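Drag racing has a tire problem, and the fix is a spec tire

Sat 28 May

The entry list for the street class at Rolland had 16 bikes on it. Two years ago the same round drew more than twice that. People blame fuel prices and the long tow, and those things matter, but I think the bigger reason is tires.

A rider who wants to run near the front now needs a fresh rear for every weekend. Last September I added up my own receipts and found I had spent $893 on rear tires in half a season, and I never got past the second round. Madhu Srivastava runs a stock-motor bike in the same class and spent $742. Her bike still rides home on its own plate, so she is the sort of racer the class was written for.

My view is that the rules should name one tire, at one price, and let each rider buy two a year.
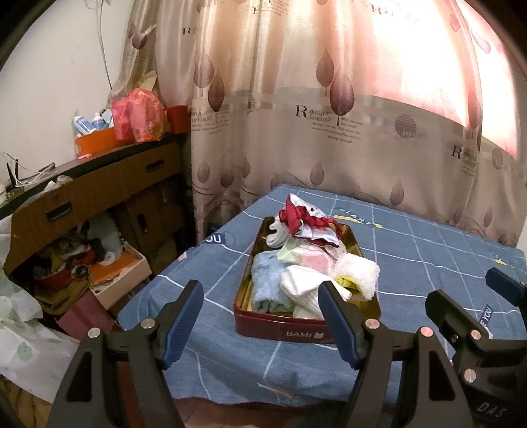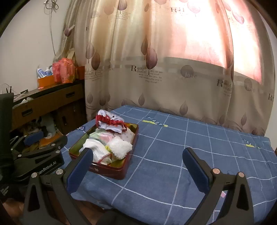

Would a single tire slow everybody down?

A little, and by the same amount for each rider, so the racing would stay as close as it is now.

Shivam Kanaujia disagrees with me, and he has won enough rounds to be heard. He says good riders learn by testing compounds, and that a spec tire hands too much power to one supplier. The second point is fair. The series should put the contract out to bid each year – with the price printed in the rule book.

On testing, I don't agree. Most of us have 10 passes in a weekend if the weather holds. I would use them to work on my launch and my clutch, and the Inda round already runs its junior class that way without trouble.

Rule proposals close before the Clukutow meet. I have sent mine in.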